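Moisture Uptake in Timber Tabletops Finished on One Face Only

Ziad Hakim and Karla Robles
Materials Project, Skalldale campus
August 16, 2024

1. Background

Flat timber panels change width as the moisture content of the wood follows the humidity of the room. If both faces take up moisture at the same rate, the panel swells evenly and stays flat. If one face is sealed and the other is bare, the bare face swells first and the panel bends away from it. This bend is called cupping. It is common in tables where the top has been varnished and the underside left raw.

The project measured cupping in small panels with three finishing schedules: both faces coated, top face coated, and no coating. The work was limited to one species and one type of varnish.

2. Materials

Panels were cut from a single batch of plain-sawn ash supplied by the Mansour yard. Each panel was 20 mm thick and edge-glued from narrow boards, with the growth rings alternating in direction. End grain was sealed with wax on all panels so that moisture moved mainly through the faces. The varnish was an oil-based product, brushed on in 2 coats with light sanding between coats.

Panels were stored flat on spacers in the Gingate workshop until their mass was steady. Any panel that was visibly bent at this stage was set aside and not used.

3. Method

The panels were placed on edge in a sealed cabinet above a tray of salt solution. Cabinet temperature was held at 26 °C. Panels were left in the cabinet for 11 days. They were taken out once a day, weighed, and returned without delay.

Cupping was measured with a steel straightedge laid across the grain and a dial gauge at mid-width. Readings were taken at both ends and in the centre of each panel, and the average was recorded. The gauge was zeroed on a glass plate before each set of readings.

4. Results

Uncoated panels gained mass fastest and levelled off before the end of the test. They swelled across the grain but showed little cupping. Panels coated on both faces gained mass slowly and were still gaining when the test ended, so their final moisture content is not known. Their cupping readings stayed close to the starting values.

Panels coated on the top face only gained mass at a rate between the other two groups. All of them cupped with the bare face outward. Most of the movement took place early in the test, and the bend then eased slightly as moisture reached the coated side. 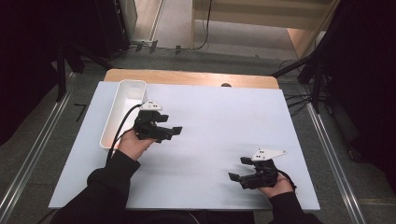 The easing was smaller than we expected from the July trial, which used thinner stock. A thicker panel has a longer path for moisture to travel, and the difference between the two faces should last longer for that reason. We did not take core samples, so this explanation has not been checked.

5. Sources of error

Opening the cabinet each day lowered the humidity for a short time. The effect was the same for all groups but would have slowed uptake overall. Varnish thickness was not measured. Brushing leaves an uneven film, and two of the top-coated panels had visible thin patches near one corner. Wax on the end grain had chipped on one uncoated panel and was repaired part way through.

6. Further work

The test should be repeated with a drying stage, as the cup is likely to reverse when the bare face loses moisture first. A water-based varnish should also be included. The Urnent cabinet has a circulation fan and a small access port, and would allow readings to be taken with the door closed.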